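Section 3. Before you order

1. Price the whole cell. The Lorkwood quote covers the arm and leaves out the bench. 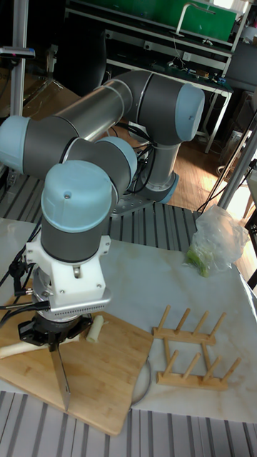
2. Treat the 39-month payback as a sales figure. Rondutside worked it out on one task with no changeovers. Something as plain as a kitchen knife held over a cutting board still needs a gripper, a bracket and cable runs, so give each its own budget line.

Note: spare fingers are extra.

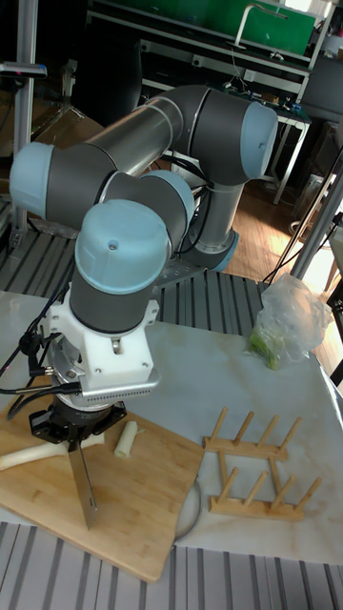

3. Get two rival quotes and ask for service rates in writing.

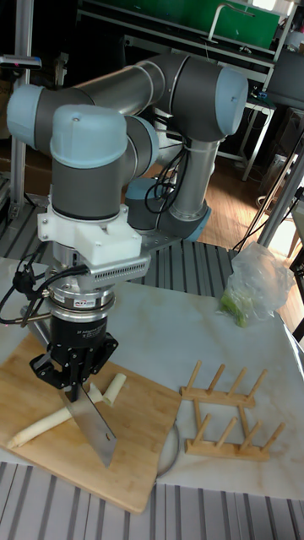

Ayane Kikuchi would put training ahead of all this, and says the Zamora package has none.

Caution: pay no deposit before step 3 is done.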